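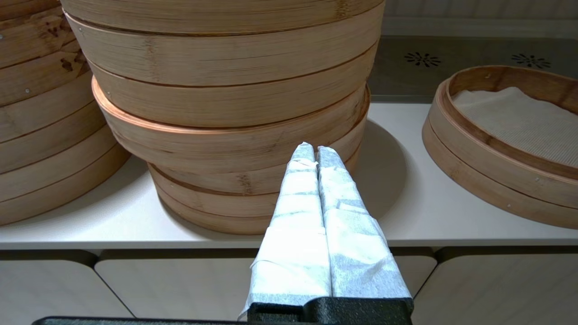 Should service medals be polished before a parade or a branch dinner?

Most should be left alone. Metal polish is an abrasive, and each use takes off a thin layer of the surface, starting with the high points of the design. Dust the medal with a soft dry cloth, replace the ribbon if it is worn, and stop there.

Medals, Flags and Berets: Home Care Notes for Branch Members
Compiled by Wilma MacKinnon
Last revised January 2, 2023

These notes cover the items most members keep at home: medals, ribbons, berets, blazer badges, flags and paper records. They apply to ordinary pieces in ordinary condition. Anything with enamel lifting, silk splitting or active mold should go to a conservator untreated.

Handling medals

Wash and dry your hands before you start, and take off rings. Nitrile gloves are preferred for silver and for anything already tarnished. Cotton gloves snag on pin hinges and on raised enamel.

Work over a folded towel. Hold the medal by the rim, never by the ribbon, and support the suspension bar with the other hand when turning it over. The swivel on older pieces is often the weakest part.

Fingerprints on bronze can be lifted with a barely damp cotton swab if they are fresh. Dry the spot at once with a second swab. Old prints have etched into the surface and will not come off without removing metal. Leave them.

Dougal Yule asks about plated copies. A worn plated copy cannot be improved by rubbing, and the base metal will show sooner if you try. Replace the copy, or wear it as is.

Never use dip-type silver cleaner on a medal. The liquid gets behind the suspension claw and stays there, and it strips the toning from the recesses. It also attacks some enamels. The same goes for baking soda and foil, toothpaste and lemon juice, all of which are still recommended in places that should know better.

Lacquered medals should not be polished at all. If the lacquer has broken down in patches, the metal darkens in those patches only and looks stained. Removal is a job for a workshop.

Ribbons

A ribbon is a consumable. Medals are regularly worn on their second or third length, and there is nothing improper in that. Keep the original in a labeled envelope if it came with the medal, especially if it was worn by the recipient.

To cut new ribbon cleanly:

Lay it on a cutting mat under a steel rule.
Cut with a fresh blade in one pass. Scissors pull the weave.
Run a very thin line of fray-stopping liquid along the cut end and let it dry flat. Test it on a scrap, as some brands darken the color.

For a single medal on a brooch bar, 7 inches of ribbon leaves enough for a mistake. Court mounting takes more, depending on the number of medals and the overlap, and is best measured on the board.

Do not iron ribbon directly. Place it face down on a clean cotton cloth, cover it with a second cloth, and press with the iron on its lowest setting with the steam off. Moiré ribbon should not be pressed, as heat and pressure will flatten the pattern permanently.

Sew mounted groups with polyester thread. Glue and double-sided tape are quick, but both leave residue and both fail in a hot car.

Storage

The usual cause of damage in storage is the box. Original card boxes are acidic, and older presentation cases may be lined with materials that give off sulfur compounds. Keep the case, since it belongs with the medal, but store the two separately and note on a slip of paper which goes with which.

A suitable arrangement is a polyester or polyethylene bag for each medal, inside an acid-free box, with a strip of anti-tarnish paper in the box but out of contact with the metal. Replace the strip on the schedule printed on the packet. PVC coin pages are unsuitable. They go sticky with age and leave a green deposit on copper alloys.

Pick an interior closet. Attics run hot and basements run damp. Beathag Munro's spare room holds at 62 degrees through the winter with the vent half closed, and her late husband's group has been in a drawer there for 30 years with no visible change. A small dial hygrometer costs very little and should stay in the closet permanently. Aim for a steady reading. Wide swings do more harm than a figure slightly above or below the ideal.

Silica gel helps in a sealed container and does nothing useful in an open drawer. The indicating type changes color when saturated and can be dried out again following the maker's directions.

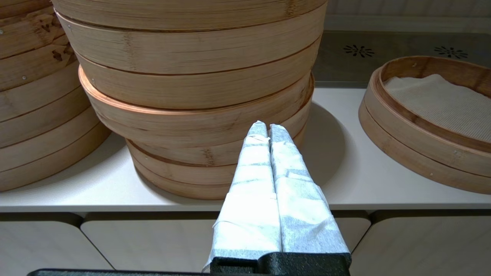

Oak and fresh plywood both give off acid vapor, and lead and bronze are sensitive to it. If a display cabinet must be used, leave it open in a dry room for several weeks after it is built or varnished, and line the shelves with acid-free board. Felt is not a safe lining. Wool felt contains sulfur and will blacken silver in one season.

Framed medals

Ask the framer for unbuffered cotton board, a spacer deep enough that nothing touches the glazing, and ultraviolet-filtering acrylic. Medals should be held by stitched tabs or padded clips. If the framer suggests hot glue, go elsewhere.

The frame goes on an inside wall, away from radiators, fireplaces and the kitchen. Ribbon dyes fade in daylight even when the sun never falls on them directly. Reds and purples are the least stable.

Do not frame a loaned or inherited group with the only copy of the citation. Frame a copy and keep the original flat.

Berets and blazers

A wool beret is shaped wet and dried on the head or on a form. A mixing bowl of the right diameter is adequate. Soak in lukewarm water, squeeze without wringing, shape, and leave to dry completely before moving it. Drying over a heater shrinks the crown and cracks a leather band.

Remove the badge first. Badges with lugs and a split pin should have a disk of stiff card behind the cloth to spread the load, which also prevents the two small holes from becoming one large hole.

Wire-embroidered blazer badges must not be dry cleaned. Have the badge attached with snaps or a light running stitch so it comes off easily. Brush it with a soft, dry artist's brush. Tarnished bullion wire cannot be cleaned effectively at home, and a replacement is usually cheaper than the attempt.

Heavy medal groups pull a blazer out of line. Kai-wen Mok sews a rectangle of canvas interfacing behind the left breast, caught to the lining at the top only, and cuts it half an inch wider than the brooch bar at each side. The weight then hangs from the canvas.

Flags

Nylon and polyester flags in current use can be washed by hand in cool water with a mild detergent. Rinse twice. Hang from the long edge, out of the sun, and do not fold until the header is dry, as the canvas header holds moisture long after the fly feels dry.

Check color bleed before washing. Press a damp white cloth against each color for one minute. Any transfer means the flag is not to be washed.

Silk and fringed parade flags are not washable. Surface dust can be removed with a low-suction vacuum held above a piece of nylon window screen, with the edges of the screen bound in tape so they do not catch. Work from the hoist outward.

Rolling is better than folding for anything over a few years old. Use a wide acid-free tube longer than the flag is high, cover it with unbuffered tissue, and roll with the fringe laid flat and interleaved. Wrap in washed, undyed cotton. Tie with flat cotton tape, loosely. Plastic sheeting traps moisture and is to be avoided.

Where a flag must be folded, pad each fold with a sausage of tissue and refold along different lines every September.

Poles and fittings: a two-piece ash pole should be stored upright or fully supported along its length. Brass ferrules may be polished, being working hardware, but take the flag off first and mask the wood. Polish residue on a fringe does not come out.

Paper records

Discharge papers, pay books and letters should be unfolded once, copied, and stored flat in polyester sleeves. Remove rusted paper clips by sliding a slip of polyester film on either side and easing the clip off. Staples are opened from the back with a thin blade.

Never laminate. Never repair with household tape. The adhesive migrates into the sheet and the stain is permanent.

Scanning at 300 dots per inch is the common advice for text, but many pay book entries are in faint pencil and benefit from a higher setting. Save an uncompressed file and put one copy at a different address. Wilma De Bruijn has scanned 200 items for the branch in this manner and names each file by surname, service number and page, in that order, which sorts correctly without further work.

Insurance and labeling

Photograph both faces of each medal and the naming on the rim. Rim naming photographs best with a single lamp held low to one side. Keep a written list with the full naming exactly as impressed, including errors, because misspelled naming is often what identifies a stolen piece.

Do not engrave, scratch or ink anything on the medal. Labels go on the bag.

Pins and brooch bars

Check the pin before every outing. Close the catch and pull gently on the bar. A pin that springs open under light tension should be replaced before the medals are worn again. Safety catches can be fitted to most older bars by a jeweler, with the medals removed from the bar beforehand and any soldering done well away from the ribbon.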